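Unit 4: Seeding and draw formats in club water polo
Sports Administration, Level 2
Tutor: Ingrid Thibodeaux

Read this before the session and bring a pencil. We will do the Tirnlow draw on paper first and only then look at the spreadsheet.

1. Why seed at all

An open draw costs nothing and takes five minutes. It can also put the two strongest teams in the same group, so that one of them is out before the crossovers. Seeding spreads them apart. The usual basis is last season's finishing order, with new entrants placed at the bottom or drawn from a separate pot.

2. Groups and crossovers

With eight teams, two groups of four give 12 group matches. Seeds 1, 4, 5 and 8 go in Group A, and seeds 2, 3, 6 and 7 in Group B. This is the "snake". Each group's seed numbers add up to 18, a quick way to check your work.

In the crossover, A1 plays B2 and B1 plays A2. Winners go to the final, losers to the bronze match. Teams placed third and fourth can play off for fifth to eighth place if there is pool time -- often there isn't.

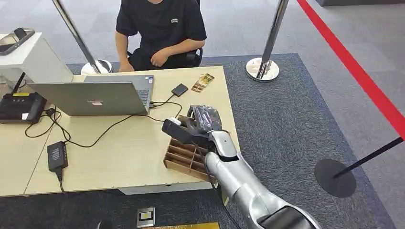

3. Pool time

Allow 70 minutes per match slot, including warm-up and changeover. Twelve group matches in one pool therefore need 14 hours, spread over at least two days. Add the semi-finals, bronze match and final and you have 16 matches in all.

Work out the slots before you publish the draw. At the Briltdale tournament last October the draw went out first, and two teams ended up with back-to-back matches on the Saturday.

4. Breaking ties

For this unit, use the following order:
Points in matches between the tied teams
Goal difference in those matches
Goals scored in those matches
Goal difference in all group matches

Real competitions differ, so always check the rules of the event. With three teams level, make a small table of just those three.

Exercise

Tirnlow has eight entries and an entry income of 2869 pounds. Pool hire comes to 1274 pounds and referees to 800 pounds. Work out what is left, then draw up both groups and a two-day timetable. No team may play in consecutive slots.

Hand in to Enda Mac an tSaoi at the start of Unit 5.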